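Workshop notebook, Aludley parish hall - prayer station build, October
Entry by Revathi Pillai

10.15. Second coat on the prayer wall boards. The first had lifted at two corners where the old varnish was not keyed properly. Sanded back and redone. Left flat on trestles until Friday.

Card slots for the children's prayers recut to 5 mm. The 3 mm slots jammed on folded card. Jagadeesh Unnithan tested with the thick stock and it drops cleanly. 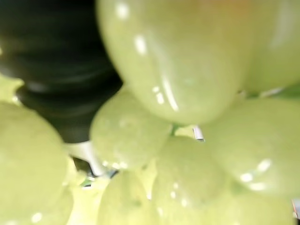

Green grapes, close.

Sound for the quiet corner: the Wovix player loops with a click at the join. Trimmed the track by hand and the click went. Volume fixed at 8, knob taped. The psalm recording still starts too fast for the younger group to follow - ask Veerle Verhoeven whether she can read it again, slower.

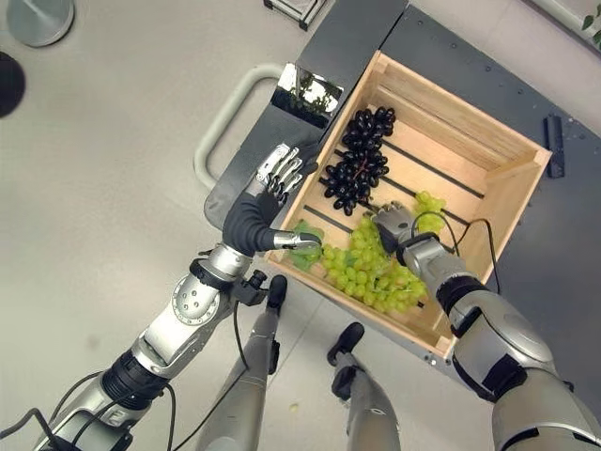
Crate with dark and green bunches.

Memory verse cards: 800 cut, corners rounded on the old punch. The blade drags on the left side. John 15:5 set in 18 point, the reference on the back so it can be covered during recitation. Two verses used the wrong translation and have been pulled.

Open question is whether the written prayers stay on the wall between sessions or come down each week. I had assumed they stay up. Lid hinge fitted either way. 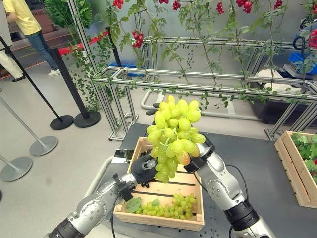 Glenys Paewai: Take them down. Some of the children write about home and would not want the next group reading it. A lockable box behind the slots would do.

Agreed. Box drawn up, 12 mm ply, one key. Hinge moves to the rear face.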